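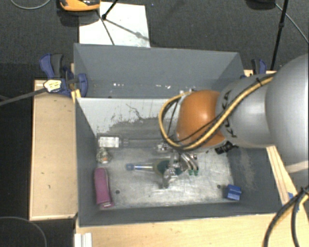
KUKA arm at the grey bin, yellow cable looped over the orange cover

Re: [wukidby-residents] Moving our water billing to Zekatier

On Sunday, the billing working group wrote:
> Hi all,
> We've had a good offer from Zekatier to take over reading and
> billing for the shared bore and tank water. Each house gets a
> smart meter, readings go up to the Uveo portal every hour, and
> you can see your own use on your phone. They say most estates
> save enough water in the first year to cover the fee. We'd like
> a show of hands by the end of March so we can lock in the
> introductory price.

I've read the offer twice and I still don't know what problem it fixes. We read the meters by hand now, it takes a morning, and the bills go out on paper or by email. Has anyone been billed wrongly in the last couple of years? If so I'd like to hear it, since the offer talks about "billing errors" as though we had a pile of them.

On the savings. "Most estates" is doing a lot of work there. Which estates, and on what sort of supply? A place on town water with lawns everywhere will save plenty just by somebody looking at the numbers. Half of us here already run the washing machine off a rain tank. I asked Zekatier for the figures by email and got back a brochure with a dolphin on it.

Then the money. The introductory price is $100 a house and the brochure is very quiet about year 2. Page 2 says the fee is "reviewed in line with service costs", and I take that to mean it goes up. There's also a $1000 exit charge for the whole scheme, tucked in under the bit about batteries. The summary that went round left that out.

I'm also not keen on hourly readings sitting on the Uveo portal. Anyone who can see them can tell when a house is empty. The privacy page says data may be shared with "partners" and doesn't name one.

And reception. My phone drops out at the bottom gate on a good day. How does a meter in a pit down there send anything every hour? The brochure says "So easy, it just connects". Connects to what?

I'd be happy with one meter on the main line for leaks, bought outright from the hardware place, and leave the rest alone. That would have caught the split pipe near the shed last winter, and we'd own it.

Before any show of hands, can we see the full contract, please, including the schedule at the back? My vote's a no until then.

Lot at the top of the hill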